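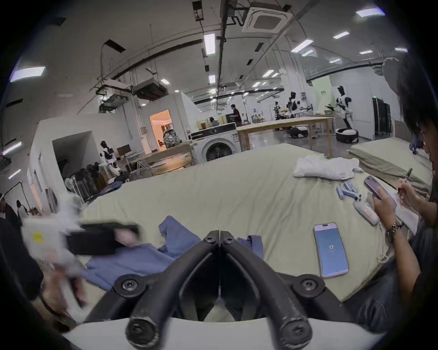
By the Radio Desk Editor, Penry Magazine

The road up Penry Ridge quits being a road well before the top, and I loved every rut of it. I was going to see the old Derton relay, a 253-foot lattice tower that has carried FM music, county dispatch and (for one glorious winter) a polka station nobody in the valley could escape.

Up close the thing hums! Guy wires sing in the wind, and the transmitter hut smells of warm dust and floor wax. The original Jurnex cabinet is still bolted to the concrete, its meters the size of saucers.
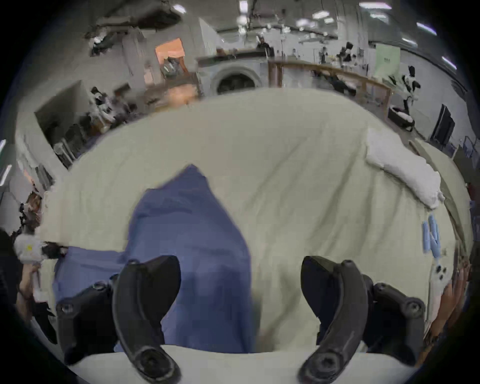
Radio Desk Editor, Penry Magazine

Derton went up when Plodenard had one weak AM signal that faded at sundown. The first FM test went out at 7 p.m. in October, and letters came in from over 178 miles away, one of them written on the back of a feed bill.

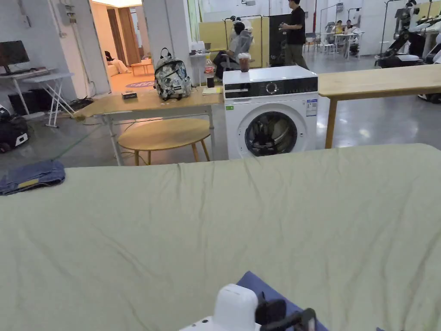

A washer with a drink on top, beyond the green sheet.

Today 5 stations share the mast, plus a ham repeater that stays busy all night. The digital gear fits in a rack no bigger than a refrigerator, so most of the hut is just room to walk around in and grin.
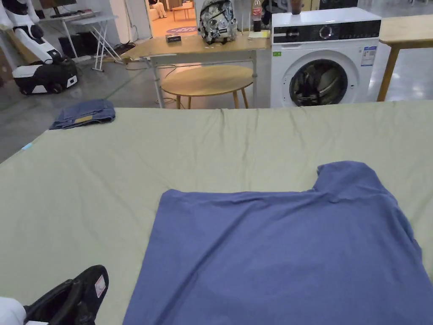 Blue T-shirt and folded jeans.

I stayed until the red beacons came on, then drove down with the radio up loud, losing the signal only once, behind the quarry.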